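Home | Newsroom | Products | Investors | Contact

September – Vundton Press Office
By Khang Hoàng

Vundton Adds Comment Routing to Casitz Social Scheduling Platform

Vundton today released comment routing for Casitz, its scheduling platform for retail and consumer brands. The feature sorts incoming comments on published posts by topic and assigns each one to a named queue. It is available on all paid plans at no added charge.

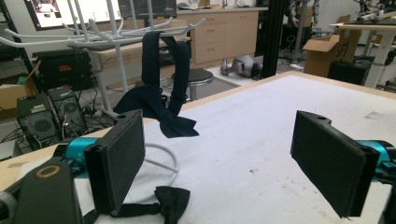
Comment routing works on rules set by the account administrator. Each rule combines a post label, a keyword list and a destination queue, and an account can hold up to 29 rules. A menswear seller might label a post with a photo of a black bow tie laid out on white cloth as "accessories" and send questions about sizing to product support. Comments that match no rule stay in the general inbox. Rules run in the order listed, and the first match applies.

The feature was tested by 19 brand accounts over five weeks. During that period the system processed 2439 comments. Test accounts asked for two changes – a manual override and a log of reassigned comments – and both are included in this release.
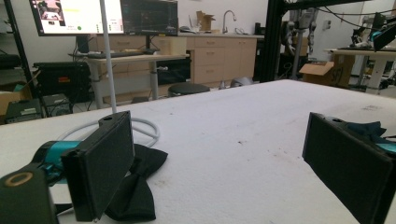
White padded tabletop.

Exports from the routing log can be opened in Akanda, Vundton's reporting tool. Customers using the older Nerkwood inbox must move to the current Casitz inbox before turning on routing. Existing labels and saved replies carry over. Setup instructions are posted in the Casitz help center, and a live walkthrough for administrators will be held Thursday.

Media contact: Khang Hoàng, Vundton Press Office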